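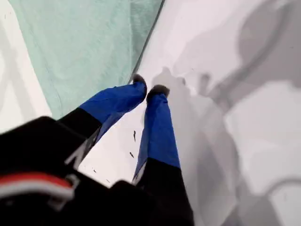
Both fingers in the blue, cloth at left, specks at no extra charge.

August 21, 2018
Equipment plan for Clutasari, second attempt

The first version of the plan came back with one comment, which was "what is all this for." Fair. I had grouped things by vendor, so the table went gripper, gripper, cable, gripper, tape, and read like a receipt found in a coat. This time everything is sorted by what stops when we don't have it. Notes below so that whoever inherits the spreadsheet can see where the lines came from.

Stops everything

Spare gripper. We have one. The arm can do a lot of things without a gripper, all of them waving. The quote from Jillen is for the same model with the same flange, and I would like to keep it that way, even though Telmo Arroyo keeps sending me links to a nicer one. The nicer one has force sensing in the fingers and a very handsome web page. It also has a different bolt pattern, a different cable, and a different driver, and the driver's release notes contain the phrase "known issues (partial list)." If we go that way we are buying a gripper and a month of someone's life, and only the gripper shows up on the invoice. Leaving it in the plan as an option, on its own row, in gray.

Jillen quoted 15 working days from receipt of the order. Receipt of the order is doing heavy lifting in that sentence. Purchasing needs a signed form, the form needs an account code, and the account code for Clutasari is apparently still being born. So I am planning as if the gripper arrives at the end of the project, in a ribbon.

Cable for same. Not included with the gripper. I asked twice, in case the first answer was a mood. Add the cable, the long version. The short one reaches fine until the arm goes anywhere.

Controller fuse kit. Costs less than lunch. Last time we were down for two days over a fuse, and it cost us two days and several lunches. Buy it.

Stops garment work

Fingers. De Bruijn will machine the finger blanks from our drawing, and they gave a price per pair that drops if we take 3 pairs. I was ready to take two. The price for three is annoying, in that it is low enough that two looks foolish. Three it is. One pair mounted, one pair wrapped and ready in the drawer, one pair for Telmo to drill holes in, which he is going to do whether or not we budget for it.

The drawing that went out is revision C. Revision B is still on the shared drive in a folder called FINAL. I have renamed the folder OLD and expect this to fix nothing.

Pads. This is the line I got most wrong in the first version, where I had pads under "misc." Pads are the thing we go through. They are the part that touches the shirt, and everything behind them in the price list, arm included, is there to carry them to the shirt. We should be buying them like printer paper and we have been buying them like furniture. The new plan has 16, which at our present rate gets us to the end of the folding block with a couple left over for people who drop them behind the bench. 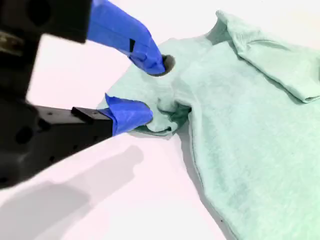
The argument for buying cheap pads and swapping them often is that our fabric changes more than our grip does. A knit gives when you pinch it and wants to ride up between the fingers. A woven shirt sits there like cardboard. I don't see one expensive pad being right for both, and the expensive ones come with a minimum order and a man who wants to visit. Cheap pads, two textures, keep a note of which was on. The note is free and is the part we have never managed to do.

Blue wrap. We use a lot of it. It goes over the ends of the fingers so that cloth slides on something smoother than a machined edge, and it is easy to pick out in the video against pretty much anything we fold. It creases, it bunches up, and then somebody puts more on top. I priced proper molded covers. De Bruijn would do them, with a tooling charge that made me close the laptop for a while. At that price we could wrap and rewrap until I retire. Staying with the wrap, but adding a line for a decent pair of scissors, one pair, to be tied to the bench with a string. The scissors we have now live in whichever room I'm not in.

Suggested rule, costs nothing: when you rewrap, take the old stuff off first. We are getting thick.

Garments. Not equipment, according to purchasing. Consumables, according to me. Clothing, according to the form, and clothing needs a safety justification. I wrote that the shirts are worn by no one and protect no one. No reply yet. In the meantime we keep working with what we have, and what we have is fine, but I want a second size and something with buttons before we tell the Clondia people that we "fold shirts." At the moment I would be comfortable with the singular.

Makes things slow or ugly

Lighting. Bright and diffuse is what we asked for and we got it, and white under white light is a lovely way to lose the edge of anything. The arm also throws a big shadow over the work, soft and gray, and it moves when the arm moves, so the segmentation gets to have opinions about it. Two options here.

Option one is a second light from the other side. It fills in some of the shadow and probably adds a paler one of its own. Cheap, quick, needs a stand and an outlet, and we are out of outlets.

Option two is a darker surface to work on. Cheaper still. The objection is that everything so far has been recorded on white, and the moment we change it we have two datasets where we had one. I don't want to be the person who did that for the price of a piece of board. Asking the Clondia side what they have before deciding. If they are on white, we stay on white and buy the light. If they aren't, we have a different problem and it won't be in the equipment budget.
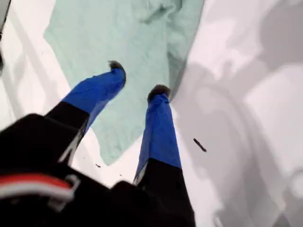

Cleaning gets its own line this year, under protest from the part of me that thinks a grown adult can wipe a table. The line is a small handheld vacuum and a box of lint rollers, and together they come to less than the shipping on the gripper cable. I had it down as optional until I went back through the wrist camera and started looking at the white areas in place of the cloth. There is a dark little sliver lying to the right of the right finger, on the shaded side, lint or a hair or whatever it is, and more small specks near the bottom below where the cloth narrows. On a white background at that distance they are the sharpest things going. The detector is supposed to be finding a cloth edge, and I would like to give it fewer things to fall in love with. Vacuum approved, by me, pending approval by someone who can approve things.

Second wrist camera. Telmo's request. His case is that when a finger comes down right on the edge of the cloth you can't tell from one view whether it's on the fabric or next to it, and he's right that it's hard to tell. My case is that we'd need a new bracket, another cable down an arm that is already dressed like a vine, and another calibration, and that we haven't recalibrated the present one since the bracket was last off. Parked until the recalibration is done. He has agreed to do it, so this is a bribe, and I am writing it down as such.

Bench storage. Small drawers, labeled. Somebody please talk me out of buying the label maker too.

Numbers

I'm not copying the totals here because they change each time I open the sheet. Structure is: quotes in hand for the gripper, cable and fingers; catalog prices for everything else; contingency of 15 percent on the lot. The last plan had no contingency and we used it anyway, out of travel.

If it gets cut, and it will, cut in this order. Label maker. Storage. Second light, if the Clondia answer makes it moot. Third pair of fingers (Telmo may object; he can drill the drawer). Do not cut pads to save the vacuum, and do not cut the spare gripper to save anything. If somebody upstairs asks whether we couldn't lease the gripper: I asked Jillen, and yes, we could, and over the length of the project we would pay for most of it and then have to mail it back clean.

Open items

Account code. Chased, will chase again.
Jillen: get them to confirm in writing that the cable connector is the same as ours. "Should be" is what I have now.
De Bruijn: confirm they are holding revision C. Read them the finger length over the phone.
Clondia: surface color, light, and whether they wrap their fingers at all.
Telmo: recalibration, then bracket sketch.
Me: fuse kit, scissors, string. Going to get the string out of petty cash before it turns into a form.

Later, same day. De Bruijn called back. They were holding revision B. New drawing sent, old one to be torn up at their end, price unchanged. Folder OLD has been moved into a folder called DO NOT USE, where I found another copy of it already.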